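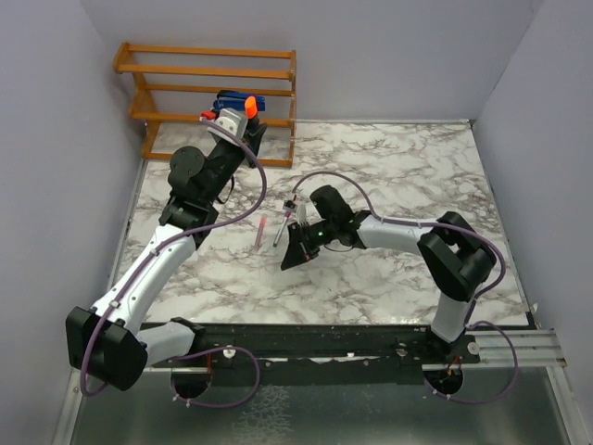 3 min read

Skorby adds Mornow tiered rack and Dramis marble-pattern top to its small-room storage range

21st March

Skorby today announced two additions to its range of furniture and fittings for small rooms. The Mornow is an open, tiered wooden rack for use on a table, counter or desk. The Dramis is a square tabletop with a marble pattern, supplied with edge strips for installation against a wall or in a three-sided recess. Both go on sale in April through Kopecký, which will carry them in its stores and online.

The Mornow rack is built from long horizontal rails running between two wooden side panels. One panel is curved and stepped. The other is upright. The tiers are formed by pairs of rails with no solid shelf boards, and a low rail joins the feet. The finish is an orange-brown wood tone.

The open construction leaves the tabletop visible through the lower part of the rack and allows the surface behind it to be wiped without moving the unit. The front rail of the top tier is thicker than the rear rail and acts as a stop for items that would otherwise slide forward. Folded cases, pouches, notebooks and other flat goods can be laid across the middle tier. The clear height beneath that tier is 180 mm.

Skorby tested the rack for 3000 loading and unloading cycles on each tier. The joints between rails and side panels were checked for movement at the end of the run and remained within the company's limit. The same joint is used at every rail end, so one hex key is sufficient for assembly and for later tightening. Replacement rails will be sold singly.

"We were asked for a rack that could stand at the back of a work surface and leave the front free," said Anežka Matoušek, product manager for storage at Skorby. "The stepped side panel came out of that request. It lets the user reach the middle tier from the side as well as from the front. We kept the other panel upright so that the unit can be placed close to a wall or to a second rack."

The Dramis top has a white ground with irregular veins. Skorby chose a square format for rooms in which a standard rectangular counter would block a door or leave a strip of unused floor. A thin light metal strip finishes the rear edge where the top meets the wall, and narrow strips cover the left and right sides. The strips are fixed after the top has been leveled, and can be removed if the wall is repainted or the top is replaced.

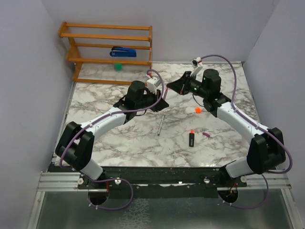

Small items on the square marble-pattern top, set between pale side walls.

The pattern repeats at a scale that avoids an identical pair of veins on adjoining tops. Where two tops are to be joined, Skorby recommends turning one through a quarter before fixing. The square format makes this possible without cutting.

For recessed installations, the side walls should be finished before the top is fitted. A gap of two millimeters is to be left on each side and covered with the edge strip. Wall paint should be fully cured before the strip is pressed into place. Skorby's display settings for the launch use a pale lavender wall color on all three sides, and the paint reference is listed in the installation guide. The paint itself is not part of the product.

Small items kept on the surface can be sorted by frequency of use, with those needed daily left toward the front and the remainder moved to the rack. The installation guide contains a one-page layout sheet for this purpose. It covers writing tools, cables, sewing supplies and small kitchen items, and gives a suggested tier for each group.

"Customers tend to buy the rack first and think about the surface later," said Matoušek. "The layout sheet starts from the surface. Once the space at the front has been decided, the position of the rack follows, and in most rooms that position is at the rear, on whichever side has no socket."

The rack and the top are sold separately and neither requires the other. The Mornow can be placed on any level surface and is supplied with clear pads for the feet. The Dramis is compatible with the existing Skorby wall brackets and leg frames. Customers who already own a Skorby leg frame should check the fixing pattern against the drawing in the guide, as frames from the first production series need an adapter plate. The adapter is available from Kopecký on request.

Both products may be returned unused within 14 days of delivery. Edge strips that have been cut to length are excluded.

Availability

Mornow tiered rack: from April, Kopecký stores and online.
Dramis marble-pattern top, with rear and side edge strips: from April, online and by order in stores.
Replacement rails, foot pads and adapter plates: by order.

About Skorby

Skorby designs storage, work surfaces and fittings for small rooms. Its products are sold through specialist retailers.

Press contact

Anežka Matoušek, Skorby product office. Installation guides and dimensional drawings are available to editors on request.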